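Landari T2 Tabletop Speaker
Manufacturer: Clultberg
Category: Home audio / Wireless speakers
Availability: In stock, ships Monday

The Landari T2 is a mains and battery powered stereo speaker for tables, shelves and sideboards. It replaces the T1 and uses the same charging stand.
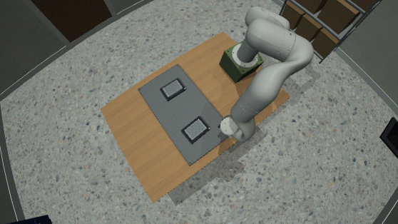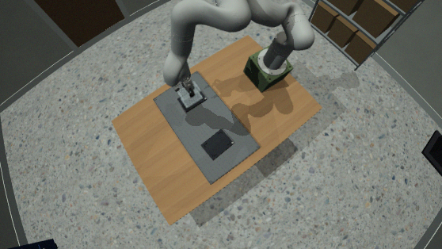
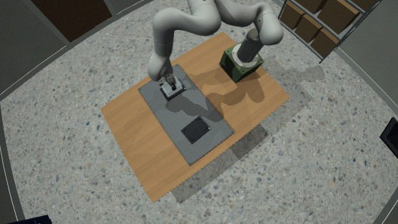 The T2 has two full-range drivers on the front panel and a single passive radiator on the underside. The radiator fires downward through a gap formed by the four rubber feet, so the surface under the speaker affects the bass level more than it would with a front-ported cabinet. A rigid top gives the most even result. On a wooden table standing on a hard floor, like the orange-brown one on speckled terrazzo shown here, set the Surface switch to position 2 and start with the bass control at zero. Glass and thin metal shelves call for position 1. Position 3 is meant for wall brackets and lowers the output of the radiator channel.

Overview

The cabinet is 300 mm wide and 171 mm high, including the feet. The front grille is removable and held by magnets. Controls are on the top panel: power, source, volume up, volume down and play/pause. All five are physical buttons with a short travel. There is no touch surface and no display. A row of small white LEDs behind the grille shows the volume level for a few seconds after each change and then switches off.

The built-in battery runs the speaker for up to 22 hours at low volume. At higher levels the running time is shorter and depends on the program material. The battery pack sits behind a cover on the rear panel and can be replaced with a standard Phillips screwdriver. Replacement packs are sold separately.

Power

The T2 is supplied with a 19 V external adapter. The DC socket is on the rear panel, to the left of the battery cover. The speaker can be used while charging. When it is on mains power and the battery is full, the charge circuit disconnects the pack and the amplifier runs from the adapter alone. The USB-C port on the rear is an output for charging a phone. It does not charge the speaker, and it does not carry audio.

The adapter from the T1 has the same plug but a lower current rating. It will charge the T2 with the speaker switched off. Playback from the T1 adapter is limited to half volume.

Connections

Bluetooth, two paired devices at a time
Wi-Fi, dual band
3.5 mm analog input
Optical digital input, stereo PCM only
USB-C, 5 V output

The optical input does not decode surround formats. If a television is connected this way, set its audio output to PCM or stereo. With the set on Auto, some models send a bitstream and the speaker stays silent.

Stereo pairing

Two T2 units can be linked as a left and right pair. Hold the source button on both until the LEDs flash, then press play/pause on the unit that is to be the left channel. The pair is stored and is restored at the next power-on. Both units must run the same firmware version. A T1 and a T2 cannot be paired in stereo, although both can play in the same group from the Clultberg app.

Placement

Leave a gap of at least a hand's width behind the cabinet. The amplifier is cooled through slots in the rear panel and reduces its output if these are covered. Do not place the speaker on a tablecloth or a thick runner, which closes the gap under the radiator. For listening at a desk, the optional Derer tilt base angles the front panel upward. The tilt base has its own opening for the radiator and needs no change to the Surface switch.

Firmware

Updates are installed over Wi-Fi from the app. The February release corrected a fault in which the analog input was muted after a stereo pair was dissolved. Units with an earlier version can be updated with no loss of stored settings.

In the box

Landari T2 speaker
19 V adapter with power cord
3.5 mm audio cable
Quick start sheet

Optional accessories

Derer tilt base
Takagi wall bracket, single
Takagi wall bracket, pair
Replacement battery pack
Replacement grille, black or sand

Compatibility notes

The Takagi bracket uses the two threaded inserts on the underside of the cabinet. The rear feet must be removed before it is fitted. Brackets made for the T1 have a narrower hole spacing and do not fit. The T1 charging stand is compatible, but must be used with the adapter supplied with the T2.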